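# Belt-side hand clearance

**Belt-side hand clearance** is a group of working rules for robots that use jointed hands to pick up or set down parts on a conveyor belt. The rules cover how close a hand may come to the belt, where the other hand may be kept, how cables are routed, and what has to be checked before the belt starts. They are usually written as a site document and read alongside the general safety rules for the machine.

## Background

Older belt stations mostly used suction cups or two-jaw grippers, and their rules assumed a tool with one or two moving parts. Hands with separate fingers made those rules hard to apply. A finger can be bent under the palm, out of sight of anyone standing behind the robot, and it may be the lowest point of the whole arm.

The set known as the Vastthorpe rules was drafted by Oksana Hrytsenko, an engineer at the parts supplier Jeler, after a fingertip was dragged under a side rail at the company's Vastthorpe plant. The first version had 452 lines, many of them about a single model of hand. A later revision removed the model names and was taken up by Zinchenko, a packaging firm, for its own stations.

## Main provisions

**Hover height.** The gap is measured from the belt to the lowest fingertip, whatever the position of the palm. The default is 50 mm while the belt is moving. A hand may go lower only during the pick itself, or when the belt is stopped and locked.

**Waiting pose.** Fingers are kept partly curled. Straight fingers are more easily caught by a passing part, and a tight fist hides the fingertips from the operator.

**Second hand.** On a two-armed robot, the idle hand stays on the operator's side of the near rail. It may hold a part but may not rest on the rail or reach across it.

**Cables.** Any cable outside the forearm cover needs enough slack for full wrist travel -- but not so much that a loop can reach the belt. Cables are checked at both ends of the arm's reach.

**Bins.** Bins are placed below rail height and must not touch the belt frame. Parts should sit fully inside their compartments before a cycle begins.

## Checks before start

The operator clears the belt, moves the working hand to its waiting pose, and looks along the belt from the end housing. The belt is then run empty for 2 minutes. At Vastthorpe the result is entered on form 481, which stays at the station until the shift ends.

## Criticism

Integrators at Grolier have argued that one fixed hover height is too cautious for slow belts and too loose for fast ones. They use a table based on belt speed. Hrytsenko's reply was that a single number is easier to remember, and the default has stayed in place.

Cable routing is the provision most often left until last when a station is set up, and many sites check it only with the arm at rest. The rules ask for a second look with the hand out over the belt, as the thin black cable that leaves the wrist and runs down beside the forearm crosses above the near rail in that position. The curled fingertips are judged at the same time, close to the green surface. 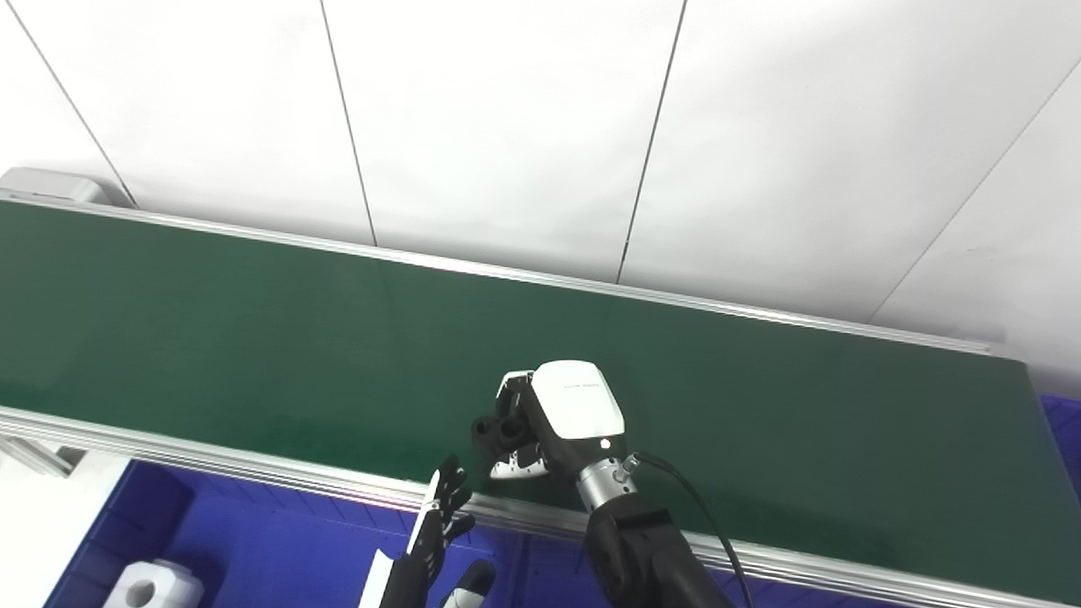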